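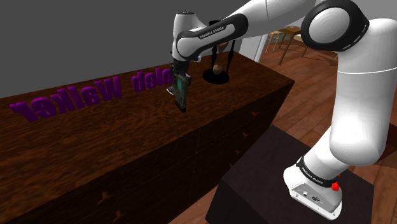
Huguette Bailly writes that her land group keeps its claim papers in a kitchen drawer, and asks how other households store maps, letters and recorded statements so they can still be used when the boundary hearings come up.

A drawer will do if it is dry and well away from the stove and sink. Take out staples, pins and rubber bands first. Rust goes through paper quickly in a humid house.

Lay hand-drawn boundary maps flat between two sheets of clean cardboard, cut a little larger than the map. If a map has already been folded, leave it under a heavy book overnight and don't iron it. Never use sticky tape on a tear. It goes yellow and takes the ink with it.

Write on the back in soft pencil only: who drew it, which creek or ridge it covers, and the name of the place in your own language as well as the official one. Spelling varies between families, so put down both versions.

For elders' recordings, say the date and the speaker's name aloud at the start. Copy the file to 2 places and keep one in another house. Ask the speaker who may listen, and write the answer on the envelope – some stories are not meant for a court or a council office.

Musty papers can be aired on a clothes rack indoors, out of direct sun. Brush mould off outside with a soft paintbrush and wear a mask.

The Niltia group numbers each sheet in the top corner and keeps the list in a school exercise book. They are up to 125 sheets. When a lawyer borrows one, the borrower signs the book, and only a copy leaves the house.

Check the lot every August for silverfish and damp.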